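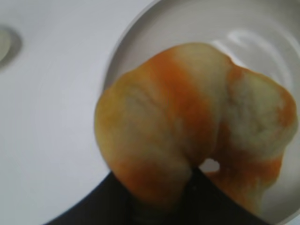
Is it worth the drive if you only want to see the kitchen and don't care about the shop? was the question left under my last post, when I mentioned I had a ticket for the Silinik open day in Storthorpe. My answer is yes, if you cook a lot of soup and don't mind standing up for two hours. If you mainly want a day out with lunch at the end of it, I would go somewhere else. The rest of this is the longer version.

Silinik make soup bases. You may have seen the tubs in the chilled section of farm shops, with the green lid and the very small print. There are clear stocks, a couple of curry pastes, a fish one that I have never got on with, and the Trimero range, which is the one I buy. Trimero is the hot and sour paste in three strengths. I have used it for years as a shortcut on nights when I can't face pounding lemongrass, and I wanted to see how it was done.

They open the factory twice a year, in March and in September. I went in September. Tickets are £4 and you book through their website, where you pick a time. I picked ten in the morning on the grounds that the cooking would be in full swing by then. This turned out to be half right.

Getting there

The factory is in the old Shenoy Works, on the far side of the canal from the town centre. It used to be a dye works and you can still see the name in white brick on the chimney. The sat nav sends you to the wrong gate, on the canal side, which is locked. Carry on over the bridge and take the second left after the tyre place. There is a car park but it is small and it had filled up before I got there, so I left the car on the road by the playing field and walked back. It took five minutes.

If you come by train, it is a long straight walk from Storthorpe station and none of it is pretty. There is a bus. I didn't take it.

At the door they check your name off, give you a white coat, a hairnet and a pair of blue overshoes, and ask you to take off rings and watches. Wedding rings can stay on if they are plain. You also have to fill in a form to say you haven't been ill in the last two days. Anyone who had was asked to come back in March, and they would honour the ticket. No bags past the lockers, and the lockers take a pound coin which you get back.

The groups are 14 people at most. Ours was full. There were a few couples, some people who I think were on a catering course, and a father with two boys who were very well behaved considering the smell of fish sauce.

The store rooms

You start at the back, where the deliveries come in. The first room is dry goods, with sacks of salt, sugar, dried chillies and white peppercorns. The guide opened a sack of the dried chillies for us and passed a handful round. They were long and wrinkled, quite mild, and are only there for colour. The heat comes from fresh bird's eye chillies, which are kept in the cold room next door with the lemongrass, galangal and lime leaves.

The lime leaves arrive frozen. I was surprised by this and asked about it. The guide said they had tried fresh, dried and frozen side by side and the frozen ones kept the most scent after cooking. Dried ones were not far off sawdust. I have been buying dried for the cupboard as a standby and I am going to stop. Apparently you can put fresh ones in the freezer in a bag, unwashed, and break them straight into the pan.

Galangal is scrubbed but not peeled. Lemongrass has the top third cut off, and that part goes into the stock pots and is strained out later. Only the fat lower part goes in the paste. At home I have been throwing the tops on the compost, so that is another thing to change.

The cold room was very cold and we were in there for longer than I would have liked. Wear a jumper under the coat.

The kitchen

You see the main kitchen from a raised walkway with a rail. You can't go down onto the floor while they are cooking. It is loud, and the guide used a small speaker clipped to a belt, which worked well if you were near the front. I was near the back for the first part and missed some of it, so what follows may have gaps.

There are two big kettles with paddles in the bottom for the pastes, and a row of taller ones for stock. On the morning I went the stock kettles were running and one of the paste kettles was being cleaned. The other had Trimero medium in it. They fry the paste in oil first, low, for the best part of an hour, and the sourness goes in at the very end once the heat is off. It is tamarind and a bit of lime juice. The guide said most home cooks add the lime too early and then add more because the first lot has gone flat. I do exactly that.

The stock is simpler than I expected. Chicken backs, onion, the lemongrass tops, coriander roots and water. It isn't salted until after it is strained. They skim it by hand with a flat ladle on a long handle, and somebody stands there doing that for most of the shift. I asked whether there wasn't a machine for it and was told that there was one, it had been bought second-hand, and it is in a shed.

From the kettles the paste goes through a pipe to the filling line. The tubs come down in a single row, get filled, get a film, get a lid, and go through a metal detector. Each tub holds 200 grams and they fill 2,000 of them on a normal day. It doesn't sound a great deal for a factory, but this is one line and it stops every time they change strength, when everything has to be washed through. Mild goes first, then medium, then hot, so that a trace left behind can't make a mild tub hotter than it says.

The boys liked the metal detector best. A test piece was sent through to set it off and a little arm knocked the tub into a bin.

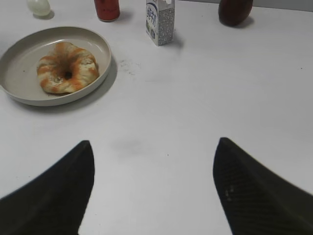
Bread on a plate, a milk carton and a red can.

Tasting

After the walkway you hand in the coat and go through to a long room upstairs for the tasting. This was the part I had been looking forward to, and it was good, though rushed. The next group was already at the lockers.

We had three small cups of soup made with the three Trimero strengths, all with the same stock and coconut milk, and then one without any coconut at all. The one without was the best by some way. It was thin and sharp, with a few mushrooms in it. I had only ever used the paste with a tin of coconut milk, which is what the tub tells you to do. The proportions they gave us were two heaped tablespoons of paste to a litre of stock, mushrooms in for the last few minutes, then fish sauce and lime off the heat. I have made it twice at home now and would say a bit less than two tablespoons if you are using the hot.

They also put out the fish base, as a chowder with potato and sweetcorn. I still don't like it. Most of the group did, to be fair.

There was a short question session. Someone asked about a vegan version of Trimero, as the present one has shrimp paste in it. They are working on it and have got as far as using fermented soya beans, but the colour goes brown in the tub after a week and shops don't want it. Someone else asked how long an opened tub keeps. The lid says five days. You can freeze it in an ice cube tray, and they do this themselves. Press a bit of cling film on the top of the tray or the whole freezer will smell of it - mine does.

The shop

The shop is by the exit and it is small. Prices are lower than I pay at the farm shop, and there was a basket of tubs with crooked labels going for less than that. I bought four Trimero medium and two chicken stock. They will lend you a cool bag if you leave a deposit, but you then have to post it back, so bring your own. They also sell the frozen lime leaves in bags much bigger than anyone needs. I bought one anyway and split it with my neighbour.

They don't sell the dried chillies, and they don't take cash, apart from the locker coins.

There is no café on site. The nearest lunch is back over the bridge, where there is a pub and a bakery on the same corner. The bakery had sold out of nearly everything by half past twelve. I had a cheese roll and ate it in the car.

A few practical points

The walkway is up a flight of metal stairs and there is no lift. They say this on the website, but on the second page of the booking form, where you could miss it. If stairs are a problem, ring them first. They told us they will take people round the store rooms and straight to a tasting on the ground floor if they know in advance.

Children have to be eight or over. No photographs on the walkway or in the store rooms.

If you have a shellfish allergy they would prefer you not to come at all, and there is shrimp paste in the air in the kitchen, so I would take that seriously.

The March tickets go up on the website in January. I would pick the earliest time next time, partly for the parking and partly to see both paste kettles going.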